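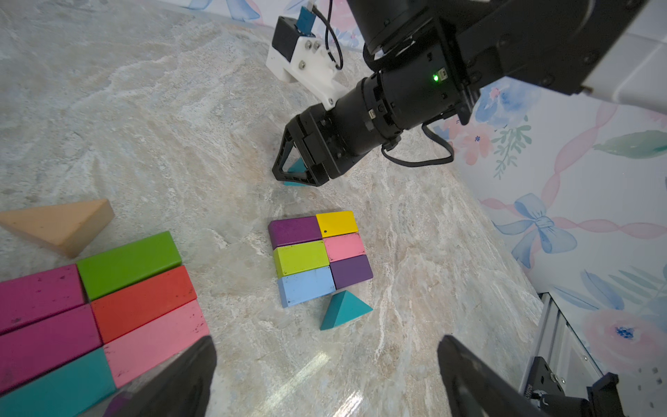 ## Fillcombe Tenants' Forum › Building Matters › Patterned finishes in the common rooms

**touran_bagheri** (Moderator)
Posted 9:12 a.m.

Members are invited to comment on the proposed change to Section 4 of the Decoration Standard. The present wording permits "plain painted walls in an approved light color" in all shared rooms. The proposed wording would also permit patterned wallcoverings and stone-effect surfaces, subject to written approval by the building office.

The standard applies to all 266 apartments' shared corridors, both lounges, and the ground-floor activity room. It doesn't apply to the inside of any home. Comments will remain open until the end of May, and the office will then publish its decision with reasons.

Please keep replies to the subject of finishes. Parking has its own thread.

Touran Bagheri
Building Office, Fillcombe

---

**gimel_stairwell**
Posted 9:47 a.m.

I wish to record my objection. Plain paint can be touched up by any competent person with a small can and a brush. Patterned paper can't. When one strip is damaged, the replacement must come from the same batch, and if the batch is gone the whole wall has to be done again. The corridor on my floor was papered under the previous owners, and the repair beside the elevator has never matched.

I would also ask the office to state who bears the cost when a pattern is discontinued. The draft is silent on this.

---

**Parisa Parsa**
Posted 10:30 a.m.

I write in support of the change. The current standard has produced rooms that are clean and well kept but that residents don't stay in. A lounge should feel as though it belongs to a home.

The objection concerning batches is a fair one, and it has a simple answer. Order extra rolls at the time of purchase, label them with the batch number, and store them flat in a dry closet. I have papered 4 rooms over the years and have needed the spare roll in two of them.

As to taste, I would encourage members to look at traditional florals before rejecting them. A white background keeps a busy design light, and the pale blues and pinks sit well beside gray and beige stone patterns.

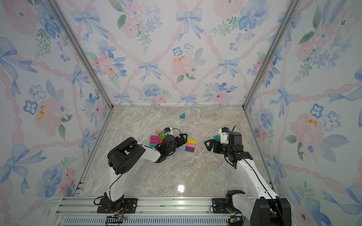 *Floral paper with blue bows, pink roses and a ribbon lattice. Note the metal strip along the base of each wall.*

I would draw particular attention to the strip. The bottom few inches of any papered wall take the most wear from mops, shoes and carts, and I would support making some form of edge protection a condition of approval.

---

**skarkia_reader**
Posted 11:05 a.m.

With respect to the previous member, a lattice of that kind is among the hardest designs to hang well. The diagonals must meet at every seam. If the first strip is out of plumb by a small amount, the error is plain to see by the third. Our corridors aren't square, as anyone who has tried to fit a bookcase in them will know.

I don't oppose patterns as such. I would ask that Section 4 limit them to designs with a short repeat, and that a paid installer be required. A large repeat also wastes a good deal of paper at each cut, and this should be reflected in the estimates.

---

**Parisa Parsa**
Posted 11:22 a.m.

I accept the point about plumb lines. I don't accept that the repeat should be limited by rule. The office is able to judge each case, and a rule written for the corridors would needlessly bind the activity room, where the walls are sound.

---

**babaei_5**
Posted 1:40 p.m.

May I turn to the floors? The discussion so far has dealt only with walls, and the draft covers both.

My concern is glare. Glossy stone patterns reflect ceiling lights as bright spots, and several of our older residents find such floors hard to read when walking. A strong vein pattern adds to the difficulty. My mother used to pause at the darker bands in a hotel lobby as if they were steps.
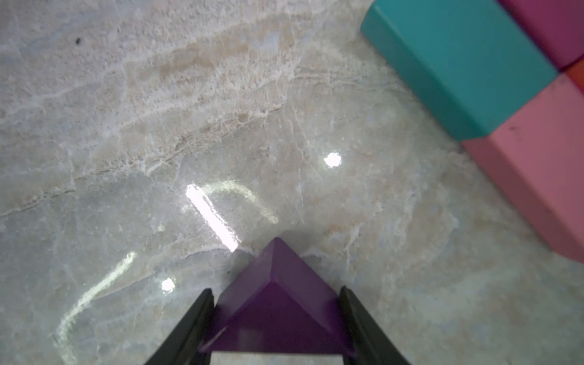 *Glossy marble surface with overhead lights reflected in it. The purple block is at the bottom.*

I ask that the office require a matte or satin finish for any stone-effect floor in a corridor, and that samples be viewed under the building's own lighting — in the evening as well as at midday. A sample board held at a window tells one very little.

---

**gimel_stairwell**
Posted 2:03 p.m.

I support the request from babaei_5 in full. I would add that a floor with tan and gray mixed together does have one merit, which is that it hides dust between cleanings. Our present plain floor shows everything.

My objection to the wall paragraph stands.

---

**skarkia_reader**
Posted 2:51 p.m.

Has the office obtained figures? The area of the ground-floor corridor is given in the annual report as 1,934 square feet. If that entire floor is to be covered, members should see a written price for matte and glossy versions before the comment period closes.

---

**touran_bagheri** (Moderator)
Posted 4:15 p.m.

Thank you for these replies. The office responds as follows.

- **Spare rolls.** The draft will be amended to require 5 spare rolls for each papered room, with batch numbers kept on file.
- **Edge protection.** This will be added as a condition of approval.
- **Pattern repeat.** No limit is planned at this time. Members who disagree may submit suggested wording.
- **Floor finish.** The request for matte or satin in corridors has been passed to the office's safety adviser. Evening viewing of samples will be arranged.
- **Prices.** Written prices have been requested and will be posted in this thread.

The cost of a discontinued pattern remains under review.

---

**gimel_stairwell**
Posted 4:38 p.m.

Noted. I would prefer that the last item be settled before approval is given to any pattern, and I will submit wording to that effect.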